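To: famville-tenancies list
From: Famville Housing Information Office
Subject: Re: Service charges and utility accounts in furnished rentals

Dear subscribers,

Several messages have reached the office about the service charge that appears in new leases for furnished apartments in Famville. We are answering them together. The message that prompted the most correspondence is quoted further down, with our response to each of its points. 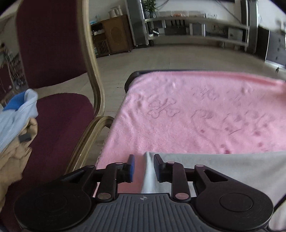 Reading time: 4 minutes

The service charge and the rent are separate obligations, and a lease should state them separately. Rent pays for the use of the apartment. The service charge covers the shared parts of the building: stairwell lighting, elevator maintenance, cleaning of the entrance hall, trash collection, and snow removal where the building has its own walkway. It does not cover repairs inside the apartment, and a landlord may not use it to replace furniture or appliances listed in the inventory.

In older buildings the charge is generally modest. In the newer developments along the river it can be a noticeable part of the monthly cost, and applicants comparing two apartments should compare the full monthly total. We have seen leases in which a lower rent was offset entirely by a higher service charge. For one-bedroom apartments in the Zarei district, the highest monthly charge reported to this office is 290 dollars. Buildings in the same district without an elevator or a staffed entrance charge considerably less.

Property managers set the charge once a year, in February, and must send tenants a written statement showing how the previous year's money was spent. Tenants who moved in after the statement was issued are entitled to a copy on request. Jirnell, which manages a large share of the furnished rentals in Famville, posts its statements in the tenant portal and does not mail them. Tenants without portal access should ask the Jirnell front desk for a printed copy. There is no fee for this.

Electricity and heating are a different matter again. In most furnished rentals the Irnico account remains in the landlord's name, and the tenant reimburses the landlord each month. This arrangement is permitted, provided the tenant is shown the bill. A flat monthly amount is also permitted if the lease says so plainly and explains what happens when actual use is higher or lower. Where the lease is silent, the tenant owes what the meter shows and nothing beyond it.
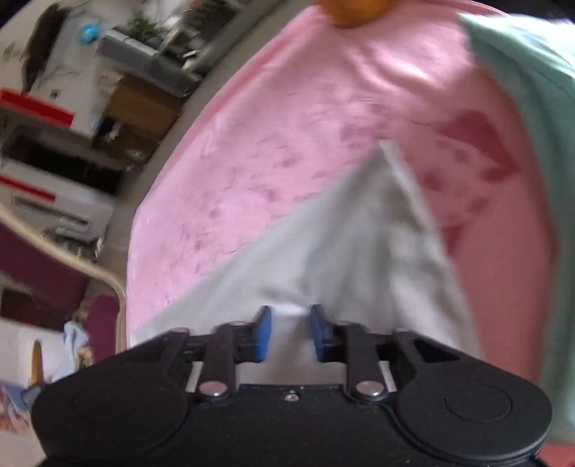 A subscriber wrote to the list on 30th June:

> I signed a lease for a furnished apartment in Zarei in the spring
> and am confused about what I am paying for. My lease has a line
> for rent, a line for "building services," and a line for
> "utilities, estimated." The manager is Jirnell. When I asked what
> the estimate was based on, I was told it was the previous tenant's
> use. The previous tenant was a family. I live alone and travel
> for work.
>
> My first question is whether I can have the Irnico account put in
> my own name, or whether the landlord can refuse. The second is
> whether I will get anything back if I have been overpaying. The
> lease says the estimate is "subject to adjustment" but gives no
> date for it.
>
> I would also like to know whether the deposit can be used to cover
> a utility balance. A coworker lost part of hers this way and never
> saw a bill.

Our response follows.

On the account: a tenant may ask to have the Irnico account transferred, and the landlord may refuse only if the apartment does not have its own meter. Many of the converted houses in Zarei share one meter between 2 apartments, and in those cases a transfer is not possible. The lease should say how a shared bill is divided. If it does not, the office recommends a written agreement signed by the landlord and both households. To find out whether an apartment is metered separately, call Irnico with the street address and apartment number.

On overpayment: the phrase "subject to adjustment" works in both directions. A landlord who relies on it to collect a shortfall must also return a surplus. Without a date in the lease, the tenant may request a reconciliation in writing at any time after the first full heating season. We advise sending the request by email and keeping a copy. Include the move-in meter reading if you have it. If no reading was taken at move-in, Irnico can supply the nearest one on file.

The previous household's use is an acceptable basis for an estimate at the start of a lease. It is not an acceptable basis once the current tenant's own bills are available, and the subscriber may ask for the monthly figure to be revised now.

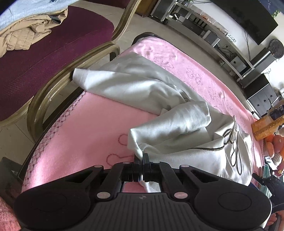
On the deposit: a landlord may deduct an unpaid utility balance, but only after giving the tenant an itemized statement with the bills attached. The deduction must correspond to dates within the tenancy. Anyone who had money withheld without such a statement may bring the lease and the deposit receipt to the office, and we will write to the landlord on the tenant's behalf. More than 4 such letters have already gone out this year, and most were settled without a hearing.

A related point concerns the inventory in furnished apartments. Please check it against the contents of the apartment when you receive the keys, and return the signed copy within the period stated in the lease. Disagreements over missing or worn household items are a frequent cause of delayed deposits, and they are difficult to resolve when the inventory was never returned.

The office cannot interpret an individual lease over the mailing list. Subscribers who want a lease reviewed should make an appointment through the city website and bring the complete document, including any attachments and later amendments. Please remove account numbers and apartment numbers from anything posted to the list.

A revised edition of our guide to furnished rentals is in preparation. Until it is released, the current edition remains valid except for the section on shared meters, which should be read together with this message.

Respectfully,

Famville Housing Information Office

To unsubscribe, send a blank message with the word "unsubscribe" in the subject line. Replies to this message go to the whole list.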